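Section 4. Stock alerts and price watches

This section covers alerts in the Tiltdale account panel. Complete Section 3 (Linking a store) first. Alerts cannot be saved against an unlinked store.

4.1 Before you start

You will need a verified email address, the product page URL, and the postal code or postcode used for delivery. Prices at some stores vary by region, and an alert saved without a postcode is checked against the store's default warehouse.

Supported stores at the time of writing are Hallen and Declercq. Plenby listings can be viewed in the panel but do not trigger alerts.

4.2 Creating a price watch

1. Sign in and open Watches.
2. Select New watch. Paste the product URL into the Address field.
3. Select Fetch. The product title, current price and colour or size options are filled in from the store page.
4. Choose the option you want watched. Each colour and size is a separate watch.
5. Enter a target price in the Notify at field, in the currency of the linked store. Do not enter a currency symbol.
6. Select Save. The watch is listed as Pending until the first check is complete.

Note: The fetched price excludes delivery. To include it, turn on Landed price under Options before saving. Landed price is not available for oversized goods.

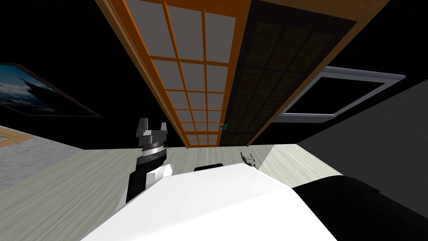 According to a comment left under the previous edition, step 5 should mention that a target equal to the current price sends an alert at the very next check, and that the decimal has to be a full stop even when the store itself shows a comma. Both points are correct for the present version.

4.3 Check interval

New watches are checked every 30 minutes. The interval can be lengthened in Options but not shortened. If a store page fails to load, the check is skipped and the watch keeps its last recorded price. After two failed checks in a row the status changes to Stalled.

To restart a stalled watch:

1. Open the watch and select Fetch.
2. Compare the title returned with the title on file. Stores sometimes reuse an address for a replacement model.
3. If the titles match, select Resume. If they do not, delete the watch and create a new one.

Caution: Deleting a watch erases its price history. Export the history first (Watches > History > Export) if you want to keep it.

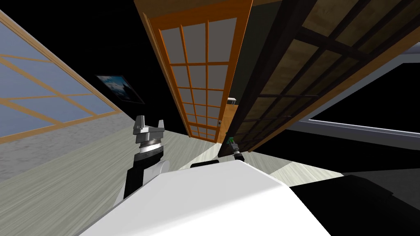

Tiltdale Documentation
Technical Writer, Account Tools
Updated 22 June 2024

4.4 Back-in-stock alerts

A back-in-stock alert ignores price. It is sent once and then closed.

1. Open the product in the panel and select Notify when available.
2. Set a minimum quantity. The default is one.
3. Choose Email or Panel only.
4. Select Save.

Hallen reports stock as a number. Declercq reports only In stock, Low or Out, and any minimum quantity is ignored for that store. An item on pre-order is treated as out of stock at both.

Note: An alert does not reserve the item or hold the price. The price at the store's checkout applies.

4.5 Account limits

An account can hold up to 500 watches. Stalled and pending watches are included in this total; closed alerts are not. When the limit is reached, Save is greyed out until a watch is deleted.

4.6 Alert emails not received

Check the junk folder, then confirm the address under Account > Contact. If Last sent on the watch shows a time, the message left our server and the fault is likely to be a filter at the receiving end. If Last sent is blank, check that the target price was entered and that the watch is not stalled.

Changing the email address pauses all watches until the new address is verified. They resume at the next check with their targets unchanged. See Section 5 for sharing a watch list with another account.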